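**Kitchen drawers, dividers or no dividers?**

**pastyface80**
Right, settle this. Moving into the new place in May and the kitchen has precisely three drawers. Other half wants a moulded cutlery tray in the top one and everything else chucked in the other two. I want proper dividers all the way down. Budget is tiny. What do people do?

**mugwort**
Dividers. Always. Had a tray for years and the crumbs get under it and you never lift it out, do you. Grim.

**tidewrack**
Disagree. Trays are fine, you just tip them out over the bin once a month. Dividers slide about unless you fix them and then you're stuck with whatever layout you picked on day one. Moved house with a set of Tresura ones and not a single one fitted the new drawers. Waste of money.

**mugwort**
They're adjustable!! that's the whole point of the Tresura ones

**tidewrack**
Adjustable up to a point. My new drawers were narrower than the shortest setting. Ended up in the shed holding seed packets apart.

**bobbin_and_co**
Can I be the third opinion. No tray no dividers. Shallow boxes. Old tea tins, lids of things, whatever. Cost me nothing and when one gets mucky it goes in the sink. My mum did it, I do it, the drawer looks a mess but I can find a teaspoon in the dark.

**pastyface80**
Quite like that actualy. Other half would have a fit though. What about sharp stuff, does that go in with the rest? We've got no worktop space for a block.

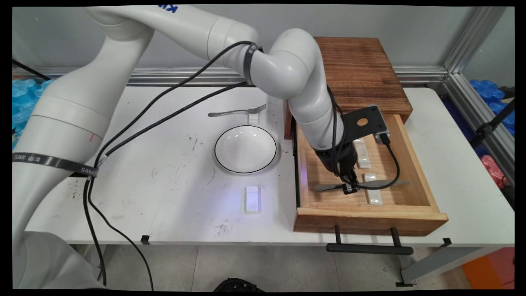 **Re: sharp stuff**

**saltmarsh_lil**
Splitting this off a bit as it matters more than the teaspoons. Loose knife on the bottom of a drawer is asking for it. You reach in without looking, every one of us does. Also wrecks the edge, it bangs about each time you shut the thing. Blade guards. The plastic slip-on sort, cheap as chips. Or a wooden insert if the drawer is deep enough.

**tidewrack**
Magnetic strip on the wall. Done. No drawer needed.

**saltmarsh_lil**
Not if you rent. And not if you've got small kids or a cat that gets on the worktop.

**tidewrack**
Rented for 9 years with a strip up, filled the holes when I left, got the full deposit back

**saltmarsh_lil**
Good for you. Mine took money off for a picture hook.

**mugwort**
Cardboard works if you're skint. Fold a bit of cereal box round the blade, tape it, done. Swap it when it gets tatty. And handles all facing the front so you never go in fingers first at the wrong end.

**bobbin_and_co**
^ this. Handles to the front. Had to have a word with my lodger about it.

**quayside_dan**
Got the Herkar insert for ours. Slots cut at a slant, knives sit blade down. It's good BUT measure the inside height first, not the front of the drawer. The front is always taller than the bit you can use. Sent the first one back.

**pastyface80**
Oh thats useful. Just been and measured, 13 cm at the front, loads less inside. Glad you said.

**mugwort**
Is the Herkar one the one that smells of varnish?

**quayside_dan**
Bit. Left it by an open window over a Saturday and it went off. Wouldn't put bread near it for a while.

**kettlewitch**
Late in the day but Seyoum do a cork one. You just push the knives in wherever. Takes bread knife and paring knife and all sorts, no fixed slots. Bit hard to clean, I go round it with a dry brush.

**tidewrack**
Cork in a kitchen drawer. Crumbs AND damp. No thank you

**kettlewitch**
Had mine ages and it's fine, but you do you

**pastyface80**
OK where I've got to. Top drawer, boxes for cutlery (told him it's temporary, it isn't). Middle, knives in guards, handles forward, nothing else in with them. Bottom, tea towels and the odd bits. Might get the Herkar later if there's cash.

**saltmarsh_lil**
Sensible. Put a bit of non-slip matting under the knives as well or they'll all slide to the back.

**quayside_dan**
Kernetow market has the matting on a roll, stall by the far gate. They cut it while you wait. Cheaper than the packets.

**bobbin_and_co**
Is that stall still going? thought it packed up

**quayside_dan**
Was there last time I went. Cash only mind

**tidewrack**
Still say wall strip.

**mugwort**
We know

**pastyface80**
One more then. Where does the potato masher go? Doesn't fit flat in any of them, catches every time

**bobbin_and_co**
Hook on the inside of the cupboard door

**kettlewitch**
Jar by the hob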